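Course handout, unit 2: Yarn-dyed cloth and retail folding
Revised January 2019

## 1. Checks and sett

A check is produced by crossing a striped warp with a striped weft. The order and width of the stripes, counted in threads, is called the sett. Where a color crosses itself, the block is solid. Where two colors cross, the eye blends them into a third. A sett with many colors therefore shows far more shades than the dyer prepared.

A sett is written as a color code followed by a thread count, starting at a pivot:

`BR 61 / R 2 / TN 41 / CR 2`

In a symmetrical sett the sequence reverses at each pivot. In an asymmetrical sett it repeats from the start.

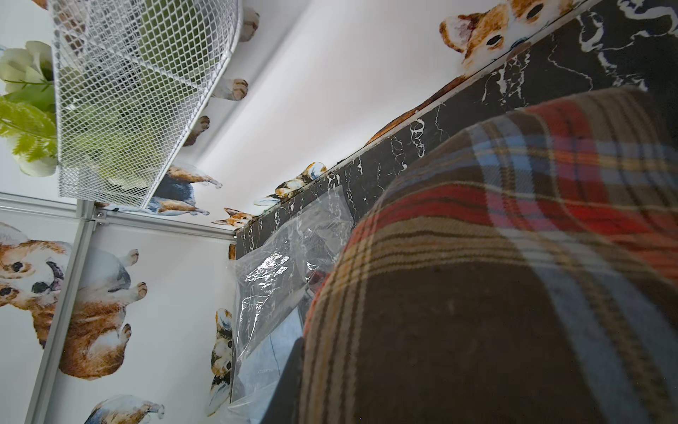 Thread counts are taken on finished cloth under a counting glass. Loom counts differ because finishing draws the threads closer. For the Bernden samples, record both figures and label each one.

## 2. Grain and distortion

- Warp grain runs parallel to the selvage. It stretches least.
- Weft grain runs across the cloth and stretches slightly more.
- Bias is any line between the two. True bias lies at 45 degrees and stretches most.
- Skew is a weft that crosses the warp off the perpendicular. Measure it as the offset at one selvage divided by the cloth width.
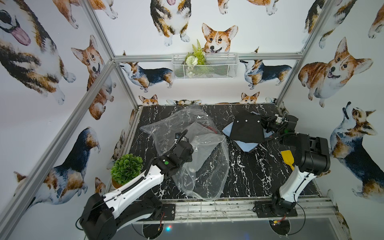 ## 3. Folding and bagging

Fold lines should follow the grain. On a checked garment, any fold off grain shows at once as a stepped stripe. Button the front, lay it face down, bring the sides in, and fold the length up from the hem.

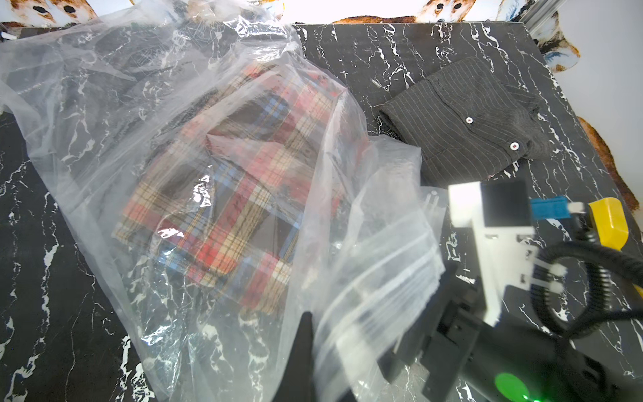

Film for garment bags is chosen by thickness, clarity and slip. Thin film creases easily, and the creases throw highlights that interfere with color matching. A folded tartan shirt in a crumpled clear bag can be identified by its reds, creams and light blues, but it should be taken out before the sett is read. The Drelletari grading sheet has a separate column for film haze.
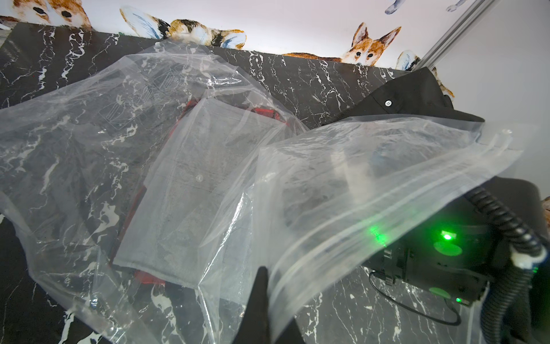

**Does a checked shirt use more cloth than a plain one?**
Usually more. The cutter must shift pieces to match the stripes at the front, pocket and side seams, and the allowance grows with the size of the repeat.

## Before the next session

Write out the sett for one Istoswood sample, mark its pivots, and state whether it is symmetrical.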